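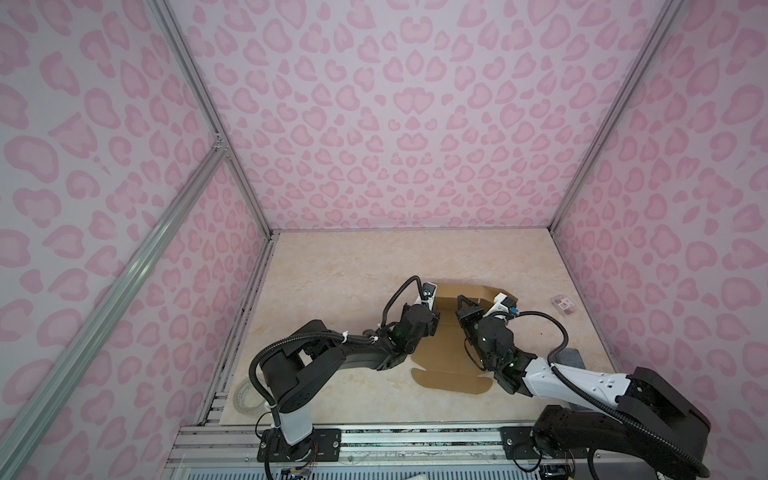 Two-arm cell with a part-folded carton blank, leopard-print panels fitted. Photo: Hassanpour Lab

PRESS RELEASE
For immediate release
August 17, 2026

Changing the wallpaper helps robots fold boxes, Hassanpour Lab finds

Two-arm robots trained in front of loud, ever-changing backdrops cope far better when moved somewhere new, according to results out today from the Hassanpour Lab. Paper, code and the full set of recordings are free to download from the project page.

The method is called Miren. Short version: swap the walls of the cell between recording sessions, keep everything else the same, train as normal. No new hardware on the arms. No changes to the learning software either.

The job is folding a flat carton blank into a box. Simple for a person, awkward for a machine. Card bends where you don't want it to, tabs catch, and two grippers have to work close together without bumping. Wrist cameras see the card up close but they also see a good deal of whatever is behind it.

That last bit is where the trouble starts. A robot taught in one room tends to learn the room as well as the job. Move it, repaint a wall, put up a poster, and it can stall or reach for the wrong spot.

"We had a policy that folded nicely all spring, then somebody hung a coat up behind the cell and it stopped dead," said Marjan Vahidi, who leads the work. "So we asked what would happen if it never got to trust the background in the first place."

The team printed 17 sets of wall panels. Stripes, tartan, brick, fake bookshelves, a pink leopard spot that has become a bit of a mascot. Panels slot against the aluminium rails on three sides of the cell and can be changed in a few minutes.

Operators then steered the arms through 1,883 folds, changing panels as they went. A second set of the same size was recorded against plain grey walls for comparison. Same operators, same arms, same cartons.

Both policies were then tested in a cell at partner firm Deltitz, which neither had seen before. 265 attempts each. The policy trained on plain walls finished 19 per cent of its boxes. The Miren policy finished 71 per cent.

Most of the gain came early on in the fold, at the point where both grippers go for the top edge of the blank and have to agree on where it is. The plain-wall policy often closed on nothing. Later steps, such as tucking the last tab, improved less and are still the main cause of failed boxes.

The team also left everyday clutter on the work surface during recording. Rolls of tape, small packs, whatever was to hand. Tests with the clutter taken out of the training data showed a smaller drop than tests with the patterned walls taken out, which supprised the authors.

"I'd have bet on the clutter," Vahidi said. "I would have lost. The walls take up so much of the view and we'd all stopped looking at them."

Not every pattern was equally useful. Fine stripes did little. Big, high-contrast shapes did more, and panels in a similar colour to the card made recording slower for the operators without any clear benefit to the robot. A full table is in the paper.

There are limits. One type of arm, one family of cartons, one outside test site. Lighting was kept fairly steady throughout, and the group says it does not know how the method holds up under daylight from a window or on glossy card. Speed was not measured agianst a human packer and no claim is made about it.

Costs were low. Panels were printed on ordinary sign board by a local shop, and artwork for all of the sets is included in the download so other groups can print their own. Any cell with flat walls should do, with the files scaled to fit.

Next step: Gilach, a follow-on study in which the panels are changed part-way through a fold instead of between sessions. Recording starts in October. Deltitz will host testing again, with taller cartons and a wider mix of card weights.

Groups wanting to try the panels on their own tasks are asked to get in touch before then, in particular anyone working with cloth, bags or soft packaging.

ENDS

Notes to editors

Miren is the name of the recording method and of the data set. Please do not use it for the robot arms.

A box was counted as finished if all sides stood up and every tab was tucked, with no help from a person. Taping was not part of the test.

Further photos and short clips of folds on request. Please credit Hassanpour Lab.

Marjan Vahidi is available for interview by phone or video, mornings best.

Contact: Press desk, Hassanpour Lab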